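Category: Robotics / Threads

I've spent most of July comparing two grippers on one arm in simulation, and people keep asking which one I'd pick. Short answer: it depends on what you are picking up. Longer answer over the next few posts.

Setup first. One Franka arm, simulated, fixed to its own stand beside a wooden table. Same controller for every run. The two grippers are the Toom, a two-finger linkage type, and the Virkach, a parallel type with flat pads. Both are modelled from the drawings, with the friction values we measured on the bench at Trurkham.

Each gripper got 1,000 attempts on the plain objects (blocks, tins, a mug) and 800 on the awkward ones. Awkward means anything with a waist, a neck or a slope where the pads want to go.

On plain objects there was very little in it. The Virkach closes in a straight line, so you know where the pads will end up. The Toom swings its fingertips slightly as it closes, and you have to allow for that in the approach height. Forget to, and the tips touch the table.

We did forget, for the whole first batch. Those runs were thrown out and done again. If you are using a linkage gripper for the first time, check the fingertip height at fully open, half closed and fully closed, and write all three down somewhere you will find them.

On awkward objects the Toom was better. It is more forgiving when the object sits off centre, as one finger makes contact first and the object turns a little before the second one arrives. The Virkach tended to push things over in the same position.

Wide opening matters more than I expected. We had been starting with the fingers only slightly wider than the object to save time. Opening them all the way cost almost nothing per run and cut the number of knocked objects by a lot. I would now do it by default.

Cameras. We used 2: one fixed at the side, looking across the table, and one at the wrist, looking down past the fingers. The side view is good for telling whether the arm is in a sensible pose. It is poor for judging the last bit of the approach, when the gripper gets in the way of the thing you want to see.

The wrist view has the opposite trouble. You get lots of detail on the object and the pads, but you lose all sense of where the rest of the arm is. It also turns with the wrist, so objects show up at all sorts of angles. The model trained on the side view alone did worst. Both together did best, by a clear margin on anything small.

Tymofii Nechyporuk asked whether the controller made a difference. We swapped in the Fekomness one for part of the work. It is smoother near the elbow limit and slower to settle at the end of a move. I left it out of the comparison, as changing two things at once would have told us nothing.

Total logged so far is 3,000 runs, counting the controller tests but not the ones we binned. Some stills from the arm at work:
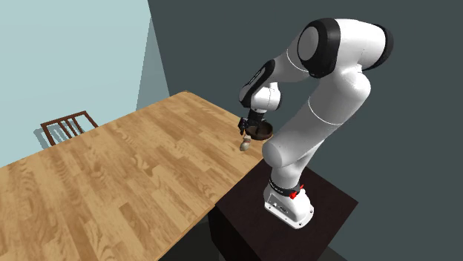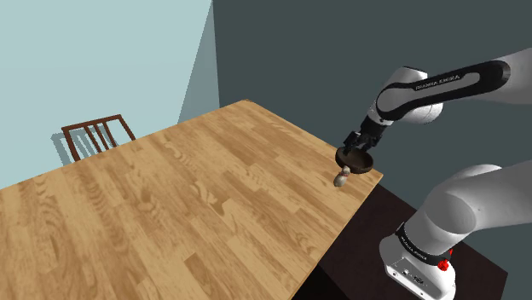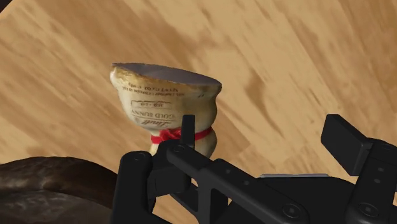 First two: side view, gripper by the dish and the little bowling pin. Third: close view from above, fingers wide apart, with the Lindt bunny.

Next job is the same comparison with the table height changed. I'll add to this thread when there is something to report.

We use cookies to remember your settings and to count visits. Accept all / Manage choices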